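Pães de massa laminada: novas regras de acondicionamento na copa

A partir de agosto, a copa do edifício Cindau passa a receber croissants em formato pequeno, fornecidos pela Dönmez em caixas de 40 unidades. O formato grande deixa de ser encomendado. A mudança obriga a rever o modo como o pão é retirado da caixa, exposto e guardado, e as indicações que se seguem substituem a folha afixada junto ao lava-loiça.

As caixas chegam às segundas-feiras, antes das 8h, e ficam na prateleira inferior do armário Studside. Não devem ser empilhadas em mais de 2 níveis. A massa em camadas cede com pouco peso, e uma peça achatada na base já não recupera a forma no forno. A referência a indicar em caso de reclamação é 2702, impressa na guia de entrega. As reclamações são aceites até ao fim do próprio dia.

A exposição faz-se em cestos de vime ovais e baixos. O bordo enrolado permite pegar no cesto pelas extremidades sem tocar no pão, e a trama deixa passar ar por baixo, o que atrasa o amolecimento da crosta. Os cestos fundos usados até agora ficam reservados para fruta. Cada cesto leva uma só camada, com as peças deitadas e as pontas viradas para o mesmo lado. 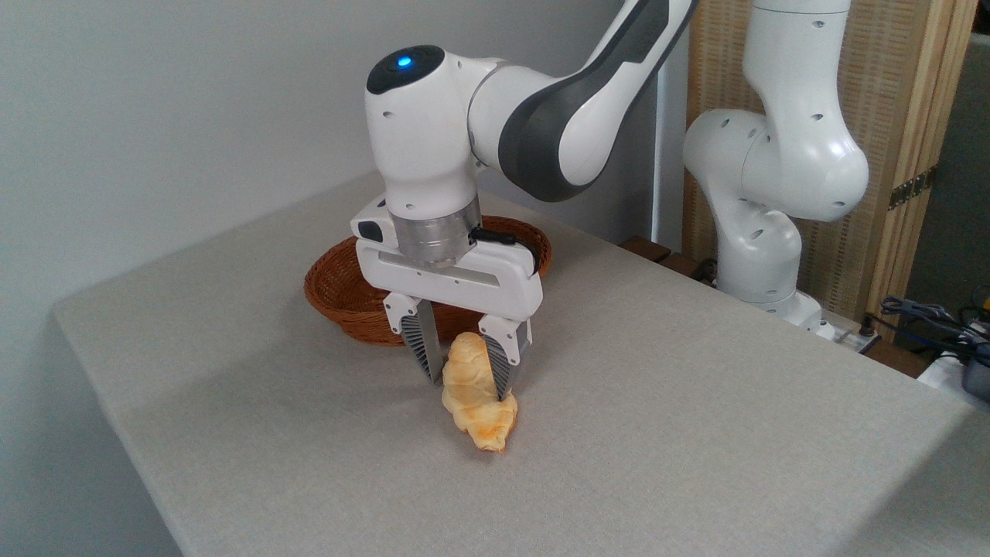 O croissant deve ser agarrado por uma das pontas, com pressão ligeira, e pousado sem arrastar. O arrastamento solta as lâminas exteriores e deixa migalhas na trama, difíceis de remover depois de secas. Para o serviço ao balcão continuam disponíveis as pinças Fistton, que vão à máquina no programa curto.

Quanto à cor, o fornecedor confirmou que a variação é normal neste formato: zonas amarelo-claras nos flancos e manchas mais escuras nas cristas e nas pontas. Só há motivo para devolução quando a base está crua ou queimada – a tonalidade da parte superior não conta.

O pão que sobrar às 17h passa para a caixa fechada e pode ser reaquecido na manhã seguinte, durante cerca de 4 minutos, no forno pequeno. O micro-ondas não é adequado para este fim. Ao segundo dia, o que restar segue para o contentor de orgânicos.

Os cestos limpam-se a seco, com escova de cerdas macias, no fim de cada dia. Uma vez por semana pode passar-se um pano húmido, seguido de secagem ao ar, longe do radiador. Não devem ser mergulhados em água. Cestos com vime partido entregam-se na sala 51, onde há peças de substituição.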